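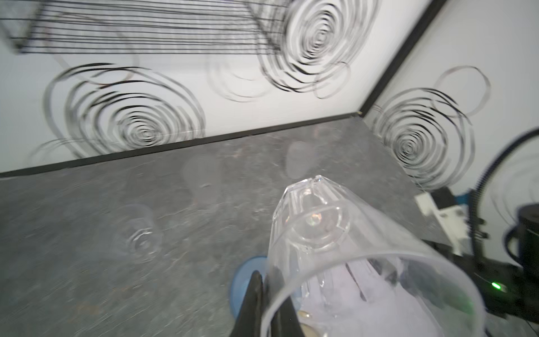
Detwood swaps foam for reusable plastic cups

Detwood, 24 September 2021 - The Vastine community hall in Detwood has stopped using foam cups at its public suppers and now sets out clear plastic tumblers that are washed and used again.

The hall bought 480 of the cups from Gromex, a restaurant supply store on Jansen Road. They are kept in the kitchen and go back on the shelf after each event. The old foam cups were thrown out at the end of every supper - almost 809 of them over the past year.

Groups that rent the hall may use the tumblers at no extra charge but must wash them before leaving. A cup that is cracked or missing will be billed with the rental.

The next supper is set for 6 p.m. at the hall. Doors on the parking lot side open half an hour earlier.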